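Three fingers and a white table: Yabsira Jemal on building an arm at Skesten

Yabsira Jemal has been a member of the Skesten workshop for two years and has spent most of that time at the same bench by the back wall. The project there is called Dovlow. It is a single robot arm with a three-finger gripper and a small camera at the wrist, and it is meant to learn to pick up simple things from a table and put them down somewhere else.

Jemal is a bookkeeper during the day. The arm came from a closed packaging line and was bought at auction with a box of spare parts. "The arm was the easy bit," Jemal says. "It had been looked after. The gripper came separately and I had it in pieces on my kitchen floor for most of a winter."

The fingers are black links held with hex-socket screws, and each one has been out more than once. Jemal keeps the right key on a string at the bench. "You learn which ones creep. There is one low on the middle finger that I check every time I sit down. The others I check when I remember."

The small blue light on the wrist is the first thing Jemal looks for after switching on. In the early months it often stayed dark, and the cause was a connector with a bent pin. Finding that took a whole August of evenings. "I replaced the power supply. I replaced the cable. I wrote to people on forums. Then I took the connector out under a good lamp and there it was."
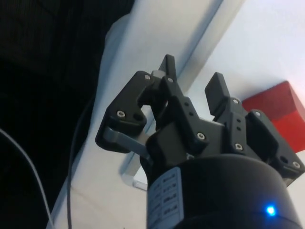 The table and the red block

The work surface is white, and Jemal had strong feelings about it before it arrived. The first one was a varnished door on trestles, and the camera picked up the grain and treated it as edges. "Every line in the wood was an object, as far as the software cared. I spent weeks fixing code when I should have been fixing the table."

Most of the practice is done with something plain and red. Jemal tried green and gray as well and found that red against white gave the fewest arguments. The target goes down at a slightly different angle for each attempt, and the arm has to come in, open, line up and close. A full set is 500 attempts. The log now stands at 1037, which is two full sets and the start of a third.

Asked how many of those worked, Jemal opens a notebook and then shuts it again. "The first set was bad. I'm not going to read it out. The second set was good enough that I stopped watching every one, and that is when I started getting bookkeeping done at the bench."

The failures fall into a few kinds. Sometimes one fingertip lands on top of the block and pushes it flat to the table. Sometimes the hand closes early. The one Jemal minds most is when the fingers close well, lift a little, and the block turns and drops out at a corner. "If it comes in square to a face it's fine. If it comes in on the corners you get two good contacts and one that is just touching. I changed the pads on the fingertips for that. It helped, but it hasn't gone away."

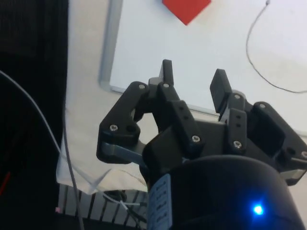
Another member, who builds clocks, suggested slowing the last part of the approach, and Jemal did so. An attempt now takes eight seconds longer than it used to. Over a full set that adds more than an hour, and Jemal has had to ask for the bench until 10 p.m. on some evenings.

Cables have been the other long job. Jemal describes the first layout as "whatever reached" and says the arm pulled its own camera lead out twice. "Now I move the whole thing by hand through the range first and watch the slack. If a cable goes tight anywhere, I stop and re-route it. It's dull work and I put it off every time."

The software is Jemal's own apart from a motion library called Diltolska, passed along by a former member, and a labeling tool named Adeyemi that the workshop uses for several projects. Jemal is plain about the quality of the home-made parts. "It's a few long files. I know where things are in them. If you asked me to hand it over tomorrow I'd need a month to tidy up."

The next step is a second shape, probably a short cylinder, and after that something soft. Jemal has a bag of felt balls in a drawer for this and has not opened it yet. There is also a plan to let other members use the arm, which will need a written start-up sheet and a stop button that can be reached from both sides of the bench. The button has been bought. The sheet is one page so far, and it begins with the blue light.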